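Trelteo Support > Teleop and Demo Recording > Ticket: right arm lags behind left while recording cushion task

Status: Waiting on customer > Reopened > Solved
Product: Trelteo Record, two-arm kit
Task name: cushions_to_tub_chair
Opened by: customer (Skuvis)

Customer, 9:10 am

Hi again! Me with the cushions. Short version: when I drive both arms from the leader handles, the left one keeps up beautifully and the right one drifts behind, like it's thinking it over. It wasn't like this in March. It started after I moved us to the new recorder build in April, and I've held off writing because I figured I'd done something silly (I may still have, we'll see).

The job is dead simple on paper. Cushions start on the floor in front of a tub chair, I grab them one at a time and put them on the seat, then both arms go home. We want 70 good demos before we train anything. I've got six I'd show anyone.

What I see is this. I close the right handle, the gripper closes a beat later, and by then my hand has already moved on, so it nips the air or the chair. The seat and the cushions are all soft and squashy, so nothing stops me and I don't feel that I've missed until I look up. On video it looks like I'm a terrible driver. I'm an okay driver!

Things I've tried so far:
- restarted the recorder, then the whole cart
- swapped the leader handles left for right (lag stayed on the right arm, so I'm ruling the handles out)
- ran with recording off. Lag is nearly gone. That's the bit I find interesting
- recalibrated both grippers, no change

Log bundle from this morning is attached as bundle_a. I ran the velvet chair in that one, same as always.

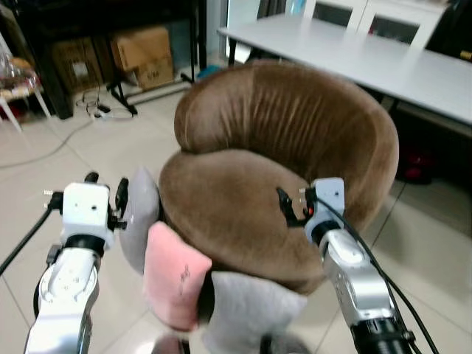 Oh, and the recorder's status line said "follower_R queue depth 98" at one point, while the left sat at 2 the entire time. I don't know what a normal number is, but those don't look like siblings to me.

Support, 10:25 am

Thanks for the bundle, and for trying the handle swap first, that saves me asking. A queue that deep means commands for the right arm are piling up before they're sent. Two is normal. I'd expect the lag to vanish with recording off, so your instinct there is good.

I have a few questions before I go digging. Are both arms on the same hub? Is the wrist stream for the right side set to full size in the recorder profile? And did you carry your old profile over to the new build, or start a fresh one?

Customer, 11:40 am

Okay, answers. Same hub, yes. Old profile carried over, yes, because it had all my home poses in it and I'm not doing those again by hand unless you make me. The stream thing I had to go hunting for, and the right one IS at full size and the left one is at half. I have no memory of doing that. I'd love to blame the update but I can't prove it.

I haven't changed it yet, in case you want another bundle while it's still broken? I did a slow run for you just now, holding still in front of the seat for a good while and then making one small move with each hand. It's bundle_b. Slow driving hides most of it, by the way. If I creep along I can nearly pretend it's fine, but then the demos are twice as long and they'd teach the thing to creep too, and I really don't want a robot that tidies a chair like it's defusing something.

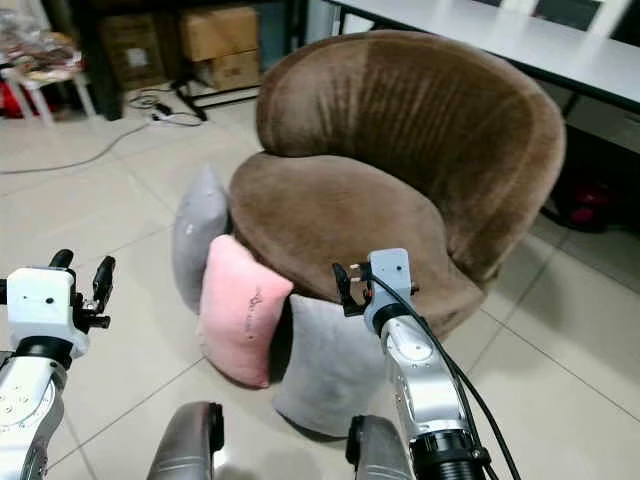 While I'm in here, a side question. When a grab goes wrong and I back off and try again, do I keep that run or bin it? The Hima notes our group works from say keep the recoveries. The Trelteo quick start says clean runs only. I've been binning them and my bin is very full.

Support, 1:05 pm

The slow run was perfect, thank you. I can see the right-hand commands waiting behind the image writes every time. Please do this, in this order:

1. Close the recorder fully (check the tray as well, it likes to hang about).
2. Open your profile and set the right wrist stream to half, to match the left.
3. Move the right arm's data lead to its own port, off the shared hub.
4. Start the recorder, leave both arms at home, and read the queue numbers before you touch anything.
5. Record one run at your normal speed and send it.

Keep your home poses, they aren't involved.

On recoveries: keep a run if the miss was a real miss and you fixed it the way you'd want the robot to fix it. Bin the ones caused by lag. In those the picture and your hand don't agree on when things happened, and the policy will learn the disagreement. The quick start is a bit blunt on this and I've passed that on.

Customer, 2:50 pm

Done, in order, like a good student. Well, nearly. I did step 4 and got excited and grabbed a handle straight away, so I had to go back and do it again properly.

Queue is at 2 on both sides with the arms at home. Moving, the right one goes up a little and comes straight back down. And the feel! I'd forgotten what it was like. I close my hand and the gripper closes. I've been making up for that delay for so long that my first couple of tries were early, I was squeezing before I'd even got to the fabric, so I've got some unlearning to do myself.

The bigger grey cushion was the one I could hardly ever get under lag. It's floppy and I have to pinch a corner, and a corner is a small thing to hit late. This is from bundle_c, normal speed, recording on.

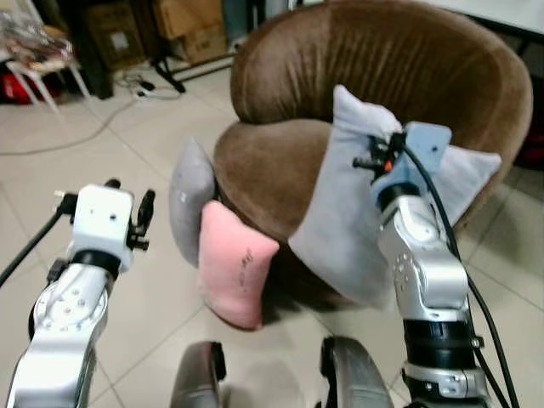

bundle_c: right gripper holding the large grey cushion by an upper corner, left gripper open

I'd like to leave this open until I've done a proper session, if that's all right. I've been caught before closing a ticket in a good mood.

Support, 3:15 pm

Leave it open as long as you like. I'll set it to waiting on you. If the right queue climbs past the left again and stays there, send me that bundle and don't change anything first.

Customer, 4:35 pm

Reopening, sorry, only a small one! Lag is still gone. But the recorder now puts up a yellow "stream size changed" note on every single run, and it covers the button I use to mark a run good or bad. Can I switch it off? I've been dragging it out of the way with my elbow on the mouse, both hands being in the handles.

Support, 4:50 pm

Yes. It's comparing against the size saved in the task file, which still has the old one. Open cushions_to_tub_chair, choose Refresh from profile, save. Your runs stay put. Don't mix the new ones with anything you recorded before today, though. Start a fresh folder.

Customer, 5:20 pm

Note's gone, fresh folder made. So that's my six favourites out of the count, which stings a bit, but I'll get them back quicker than I got them the first time. The Tôn folder on the same cart has the old profile too, so I'll do that one next before it bites me. You can mark this solved. Thank you!!

Ticket marked Solved.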